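The woman who runs Tretero's cupboard workshop has the kettle on before I have my coat off, and she is already talking about doors. She has been fitting wardrobes and tall kitchen units in and near Stondon for a good many years, and she says people always want to begin with the colour.

"I try to steer them towards the wall first," she says, pouring. "A run of tall cupboards is going to be the biggest thing you look at every morning, 365 days a year, and you ought to know what it's doing to the light before you fall in love with a little square of sample."

Dark grey is what she is asked for most, and usually with some shine to it. She was wary of it herself until last October, when she did a bedroom for a couple in Malhotra Close (lovely people, two enormous dogs) and found herself going back into the room just to look at it.

"It won't stay one colour, you see. Up at the top it can be quite pale, nearly blue on some days, and then down by your knees it's gone almost black. I could stand there for ages. My husband says I do."
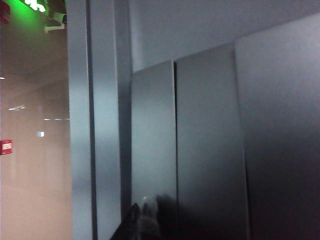 She likes plain fronts, with no handles or knobs to catch a sleeve on, and she likes the wall over them left pale and quiet. What she fusses over is the seam between one door and the next. "If that line wanders, you'll see it from your bed for ever. I'd sooner come back three times with a screwdriver, and I have done, and been given cake each time, so I can't complain."

And the fingermarks? She laughs at that. A soft cloth, warm water, a drop of washing-up liquid, and then a dry cloth straight after. She won't have polish in the house.

As for money, a small set of doors from her starts at 800 pounds, and a full wall comes to some 3000 once it is fitted. The range she is working on now is called Hesum, and she has been living with a pair of the doors in her own hallway to see how they wear. "I walk past and give them a wipe with my cuff," she says. "More tea?"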